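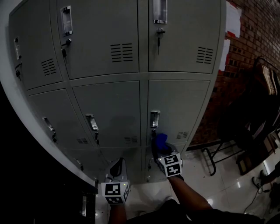
Short-stay Letting on a Small Lodge Park: Project Report
Zahira Hartono, Tourism and Leisure Management, Year 2

1. Background
Fikovden is a holiday park of 40 privately owned lodges beside the river Pudau. Owners may use their lodge all year but may only let it through the park's agent, Blöndal. My project looked at whether owners who let their lodges understood the charges they pay, and whether the letting terms could be set out more clearly.

2. Method
I read the current letting agreement and the site licence, then sent a short questionnaire to every owner in June. I also spoke to 3 owners by phone. Two of them let their lodges and one had stopped.

3. Findings
Most of the confusion was over the changeover fee. The agreement lists it under cleaning, but it also covers linen and the meter reading – owners who brought their own linen thought they were being charged twice. The yearly pitch fee was well understood. The gas safety check was not, and several owners believed it was included in the licence.

One owner had paid £300 for a repair to a deck step after a guest complained, and could not find any wording on who should approve such work. I could not find it either. The site licence says repairs to decking are the owner's job but gives no limit on what the agent can spend.

Owners who had moved their bookings to Osia, the online calendar, liked being able to block out their own weeks. Those still using the paper form said it took too long to get a reply.

4. Suggestions
The changeover fee should be split into its separate parts on the monthly statement. The agreement should give a spending limit for repairs, with a phone call to the owner above that limit. The paper form could stay, but with a reply date printed on it.

5. Limits of the project
Guests were not asked for their views. The questionnaire went out just before the busy season, and some replies came in too late to use.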